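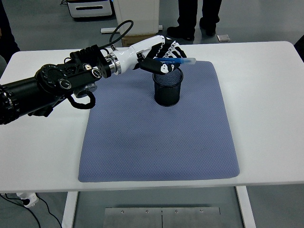
図4 ペン収納課題における多指ハンド条件。ペンを水平に保持し、メッシュ状のペン立ての上方に位置させた状態。

4.2 ペン収納課題によるハンドの比較

本節では、机上の細い物体を容器に収納する課題を用いて、多指ハンドと平行二指グリッパを比較した結果を述べる。前節の把持力測定では、両者の差は小さかった。しかし、把持力の値だけからは、物体を持った後の姿勢の調整がどの程度容易であるかを知ることができない。このため、把持と配置の両方を含む課題が必要であると考えた。

課題の対象は、一本の青いペンである。ペンはマットの上の決められた範囲に横向きに置かれる。ロボットはこれを把持し、ペン立ての上まで運び、先端を下に向けてから放す。ペンが容器の中に入り、ペン立てが倒れなかった場合を成功とする。把持の開始から30秒以内に放す動作が終わらない場合は、ペンを保持したままであっても失敗とした。

4.2.1 実験条件

多指ハンドにはFelletti社の試作品を、平行二指グリッパにはTrusamdale社の製品を使用した。以下、それぞれをF条件、T条件と呼ぶ。アームは両条件で同じものを用い、手首のフランジより先の部分だけを交換した。二つのハンドは質量が異なるので、交換のたびに制御装置に登録された負荷の値を更新し、重力補償の確認を行った。この確認を省略すると、手先が目標の高さより少し下がることが予備実験で分かっている。

図4に示すように、作業台の上には青灰色のマットを敷き、ペン立てはマットの奥側に置いた。マットの表面には菱形の細かい凹凸がある。予備実験では、マットを敷かない台の上でも課題を行ったが、白い天板の上ではペンが指に押されて転がることが多く、ハンドの違いよりも転がりの影響が大きく現れた。したがって、本実験はすべてマットの上で行った。この選択が結果に与える影響については4.2.4で述べる。

ペン立ては台に固定していない。固定すれば成功の回数は増えると予想されるが、家庭や事務所で使われるペン立ては通常固定されていない。容器に触れたときに倒れるかどうかも、配置の性能の一部であると考えた。

ペンの初期姿勢は、位置と向きの組をあらかじめ乱数で作成し、両条件で同じ組を同じ順序で使用した。試行の数は各条件で60回である。アームの関節指令は200 Hzで送り、ハンドの指令は各ハンドの仕様に合わせた周期で送った。手先の移動速度の上限は両条件で等しくした。

4.2.2 動作の手順

動作は接近、把持、搬送、姿勢変更、解放の五つの段階に分けられる。接近の段階では、カメラ画像からペンの中心と長軸の向きを推定し、手先をその真上に移動する。把持の段階では、T条件の場合は二本の指をペンの長軸と直交する方向に閉じる。F条件の場合は、親指に相当する指と他の指を同時に曲げ、ペンを指の間に挟む。指先だけで挟む方法と、指の腹まで使って包む方法の両方を試みたが、ペンのように細い物体では、包む方法のときに掌側に隙間が残り、保持が安定しなかった。本実験では指先に近い部分で挟む方法を採用した。

搬送の段階では、ペンを水平に保ったままペン立ての上方まで移動する。途中で姿勢を変えない理由は、二つの条件で軌道をなるべく同じにするためである。図4はF条件におけるこの水平保持の状態に対応する。姿勢変更の段階では、手首の回転によりペンの先端を下に向ける。F条件では指の動きによってもペンの向きを変えることが可能であるが、今回は手首の回転を主に使い、指による修正は傾きの誤差が大きい場合に限った。

解放の段階では、ペンの先端が容器の縁より下に入ってから指を開く。T条件では開く動作が単純であり、一つの指令で終わる。F条件では、すべての指を同時に開くとペンが最後に離れた指の方へ引かれることがあった。Maxine Fairweatherの助言により、親指側を固定し、他の指を先に少しだけ開く順序に変更した。変更後の指の開放には400 msを要する。この時間は制限時間の中に含まれる。

4.2.3 結果

失敗の回数は、F条件で九回、T条件で五回であった。成功の回数だけを見れば、T条件の方がよい。しかし、失敗の内容は二つの条件で異なっていた。

F条件の失敗のうち、六回は把持の段階で起きた。そのすべてにおいて、指がペンに同時に接触せず、先に触れた指がペンを回転させた。残りの三回は解放の段階のものであり、ペンは縁に当たって容器の外に落ちた。ペン立てが倒れた試行はなかった。一方、T条件では把持の失敗は一回だけであり、四回は姿勢変更または解放の段階で起きた。このうち三回ではグリッパの指の外側がペン立ての縁に触れ、容器が倒れた。

T条件で容器が倒れた原因は、指を開いたときの幅であると考えられる。このグリッパは指が左右に平行に動くため、指先が縁の近くまで下りている状態で大きく開くと、縁を内側から押すことになる。開く幅を小さくすれば接触は減るが、ペンが指の間に残る可能性がある。我々は幅を変えた試行も短く行ったが、条件を揃えていないため、ここでは数値を示さない。

所要時間については、T条件の方が全体に短かった。差の大部分は把持の段階で生じている。F条件では各指の接触を待ってから次の指令を送るので、一つの指の接触が遅れると全体が遅れる。ただし、時間切れによる失敗は両条件ともに発生しなかった。

保持の安定性について、定性的な観察も記録した。F条件では、搬送中にペンの傾きがわずかに変わる試行があった。傾きの変化は加速の直後に多く見られ、挟む位置がペンの中心から離れているほど目立った。T条件でもペンの中心から離れた位置を挟んだ場合に同じ傾向があったが、指の接触面が平らで広いため、変化は小さかった。

4.2.4 考察と制限

以上の結果から、細い棒状の物体を一つずつ収納する課題に限れば、多指ハンドを使う利点は明確ではない。把持の段階における指の接触の不一致が解決されれば、F条件の失敗は減ると予想される。現在のハンドでは、指ごとの摩擦の違いを制御側で補正していない。Virncombeで行った別の測定でも、同じ電流指令に対する指の曲がり始めの時刻は指によって異なっていた。

配線についても注意が必要である。図4に見えるように、アームの周囲には黒いケーブルが輪を作っている。手首を大きく回転させる姿勢変更では、ケーブルの余長が不足すると手先に力がかかるおそれがある。そのため余長を多く取ったが、垂れた部分が作業台に近くなる。ケーブルが台に接触した試行は記録上ないものの、力覚センサの値にケーブルの揺れがどの程度含まれるかは、まだ評価していない。

マットの影響にも制限がある。凹凸のある柔らかい面では、指先がペンより低い位置まで入りやすく、硬い面より把持が容易になる。特にT条件は指先が薄いので、この影響を強く受けている可能性がある。硬い天板の上で比較すれば、二つの条件の差は小さくなるかもしれないし、逆に転がりによって両方の失敗が増えるかもしれない。

また、使用したペンは一種類だけである。軸の太さや表面の材質が異なれば、適切な挟み方も変わる。ペン立てについても、縁の直径と質量は一通りしか試していない。重い容器であれば、T条件で見られた転倒の一部は起きなかったと思われる。次節では、同じ手順を用いて、軸の断面が円形でない筆記具を対象とした試行を報告する。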